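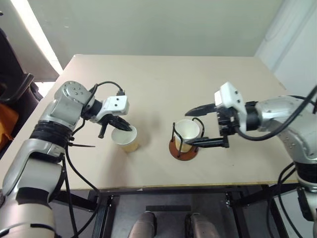
How many examples does a robot need before it can learn a simple chore?

More than you'd guess, and it depends a lot on how varied they are. For a small table task we plan on 180 good ones before we bother training anything, and then we usually go back for more.

Quite a few of you asked some version of that after the last newsletter, so I thought I'd use my corner this month to tell you how the cup work is going at Kirkia. It's paper cups and a cup holder, two arms, one table. Sounds like an afternoon's job, right? We started in May and I'm still dreaming about cups.

Each example is one full go at the task, driven by a person from start to finish. The system records what the cameras saw and where every joint was, and later on it tries to work out what to do from all of that. So if I dither over a cup for ten seconds, it learns to dither. Mirela Quintana spotted this in our first batch before I did. My runs had a funny little pause just before the gripper closed, and sure enough, the first trained version paused in the same spot! I've been working on my manners since then.

We also changed how we set the table. In the beginning we were putting the holder back in pretty much the same place each time (easy to do when you're tired and want to get through the list). Sebastião Sales now keeps a sheet of starting positions and reads one out before every run – holder a bit left, cup closer to the edge, handles turned the other way. It slows us down and I grumbled about it for a week, but the spread in the data is so much better.

The wire handles are the hard part, by the way. A paper cup on its own is pretty forgiving as long as you don't squeeze. A holder with loops on it gives a fingertip plenty of places to catch, and you really do have to come in from a sensible angle. Odair Damasceno is the best of us at it, so we've been watching his runs back and trying to copy his approach.

As of this morning we have 1,074 runs saved, counting the ones we'll throw out. I keep the bad ones in a separate folder with a short note on what went wrong: dropped cup, bumped holder, operator sneezed. Some of the fumbles with a good recovery are going back into the main set, and I'm really curious to see if that helps when a cup gets nudged.

Next up is a fresh round of 100 with different cups, and we could use a couple of extra drivers. You don't need any experience, just patience and steady hands. Shifts are 2 hours with a break in the middle, mornings or afternoons, and I'll sit with you for your first few tries. Drop me a note if you'd like a turn, and tell me if you're left-handed – we're short on lefties.

– Aidan Moriarty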